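Quick one tonight, the dishwasher is on and I have until it beeps.

So the gray cabinet. Some of you asked after the last post whether I kept it and yes, I kept it. It came out of the Skaditz office clearance, 14 dollars, and I carried it down to the car myself, badly. It was meant to be for paper. Printer paper, envelopes, the folder of warranties I never open. That lasted until January.

Now it's snacks. Snacks and drinks and the fruit that won't fit in the kitchen. I didn't plan it, people just started putting things on it on their way past, and a flat surface at hip height is going to get used whatever you say.

The rule I'm trying, and I do mean trying: top is for today, drawers are for later. Fruit stays out where somebody might eat it. One bowl, white, wide. Water on top if it's getting drunk today. Anything in a crinkly bag goes in a drawer, becuase if the bag is out the bag gets eaten by four in the afternoon and then I'm buying more. I've done the sums on that and I'm not sharing them.
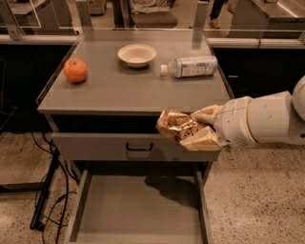

Lorraine Rakena

Bottom drawer is the good one. Long, flat, shallow, like a tray really. I emptied the whole thing and stood there feeling rich. Then couldn't decide what goes in it. Bags lie flat in there if you don't stack them, but bottles roll every time you shut it, I tried, sounds like bowling. Top drawer gets the bags then. Bottom one for, I don't know. Crackers? Boxes of tea? Open to offers.

Things I've learned about drawers, in no order.

Don't pull both out at once when there's weight in them. Mine hasn't tipped but it's thought about it.

Liners are a waste unless you cut them right. I bought a roll from Renetti, cut it 2 inches short, cut the next piece worse, gave up. Crumbs wipe off the gray fine anyway.

Labels, no. I labeled the pantry last year and all it did was tell everybody where the cookies were.

The lip along the edge of the top is my favorite part. Oranges roll. Everything round rolls. A lip on the left side and that's where the orange lives now, problem over. I wish the kitchen counter had one.

What still doesn't work is cans. They don't belong in the fruit bowl (I've found them in the fruit bowl) and they don't belong lying around next to it either. An empty can on the top reads as a full can from across the room, you walk over, you pick it up, dissapointment. And then you put it back down! Why do we put it back down. I do it too.

I had a bin beside the cabinet for 5 days. Got kicked over. Moved it to the other side, got ignored. Thinking now of one of those hanging ones, Cronin makes one that hooks over a drawer front, but then I suppose the drawer doesn't shut, so no. Back to nagging.

End of day reset is what saves it. Bowl to the back, fruit to the left, cans out, bags away, close everything. If I skip a night I pay for it double the next morning, plus there's always a sticky ring from something.

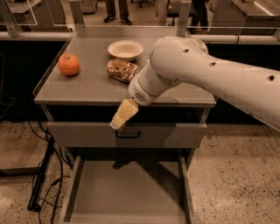
Clémence Vasseur wrote to me about the can thing and she's firmly against bins: crush them as soon as they're empty, she says, then no one mistakes them for full, and keep a paper bag in the bottom drawer to drop them in until recycling goes out. She's done it for years and swears the drawer doesn't smell as long as you rinse first.

Which, ok. That would give the bottom drawer a job. I'm a bit sad about it, I had it down for crackers. But a paper bag lying flat would fit, and it's right there under your hand when you've finished the can. Rinsing is the weak spot. No one in this house is walking to the sink and back.

Will try it for 2 weeks and report. Also need to find somewhere for the warranties, they're on the stairs at the moment.

Dishwasher's beeping. More later.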